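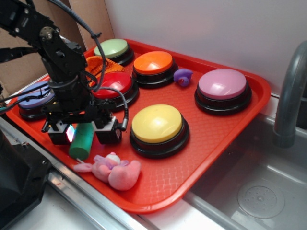
Madder and weld, second bath – 5/21/24

Carried on with the wool from the Flastau order. The skeins had been in alum overnight and were rinsed before Gordon got in. He had the big pot filled and the burner lit, so we started with madder while the weld was still being chopped.

Total fibre weight 506 g, dry, weighed before mordanting. That covers the skeins plus the loose locks Stamatia wants for felting. Ground madder root went in a nylon bag this time. Last batch we put it straight in the water and spent most of the following morning shaking grit out of the yarn over the back step.

Madder bath

Rainwater, with a pinch of chalk. Brought up slowly and held at almost 40 degrees for the first part, then let it climb. Gordon wanted to go hotter sooner. I kept it low because the last lot went brown on us and I still think that was heat, though it could have been the old root from the bottom of the Leclerc sack. We have not tested one against the other, so it stays an open question.

First skein out was a soft brick colour, more orange than I wanted. Put it back. Second look was better. The colour sits deeper in the two-ply than in the single, same as it did with the cochineal. Raymonde says this is only twist and shadow and that the fibre has taken up the same amount. Could be. I would like to untwist a short length and compare it under the window before agreeing.

Turned the skeins by hand with the long rods. Ties were too tight on two of them and left pale bands. My fault, I tied those. Figure-eight ties, loose, from now on.

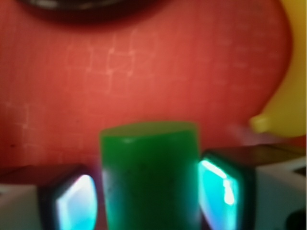

Green cylinder, close up.

Weld bath

Weld is from Annelies's garden, cut last July and hung in the shed. Stalks chopped short, leaves and seed heads left in. Simmered, strained through the cheesecloth, then strained again when I found bits in the jug. Smell is as bad as ever. Door open, fan on.

Yellow came up fast and clean. Pulled skeins at intervals and tagged each one as it came out:

– tag 9: pale, slightly green, good for the border
– tag 17: full yellow, best of the day
– untagged: fell off the rod, probably between those two, do not use for the chart

The pencil tags held up. The laundry marker ones did not, and I have thrown out the marker.

Ravinder asked whether we could get the green by overdyeing in indigo without another mordant bath. Yes, the alum is already in there, and indigo does not need it anyway. The vat is slow at the moment though. It has gone a dull blue right through and wants feeding and a rest. I gave it some bran and put the lid on. No dipping until the liquid under the skin is yellow-green again.

Light test

Cards from the earlier round came off the south window. Madder has hardly moved. Weld has dropped a bit on the exposed half but less than I expected. The logwood purple is grey, plainly grey, and I do not want to sell it to anyone as purple. 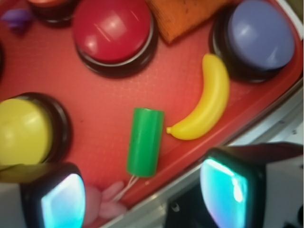
Gordon suggested keeping logwood for linings, where it will be out of the light. Fine by me, as long as the label says so. Annelies is going to rewrite the care card and I have asked her to leave out the word "permanent" altogether.

The new cards are cut and half of each is covered with foil. I taped them to the back of the Andberg frame so they all get the same sun. Whoever cleans that window, please go around them.

Water

Tap water lot for comparison is still to be done. The rainwater barrel is getting low and I do not want to switch partway through an order. If it has to be tap, put vinegar in for the weld rinse only and write it on the tag. Madder likes it hard, so leave that one alone.

Left for next session

Dry the skeins in the shade, not on the Grevstead rack, which has rust on the lower bar. Reskein the banded ones and see if Stamatia can use them. Keep the madder exhaust bath – there is still colour in it and the loose locks have not been through yet. Pot lid is warped, needs a weight on it. Scale is eating batteries again.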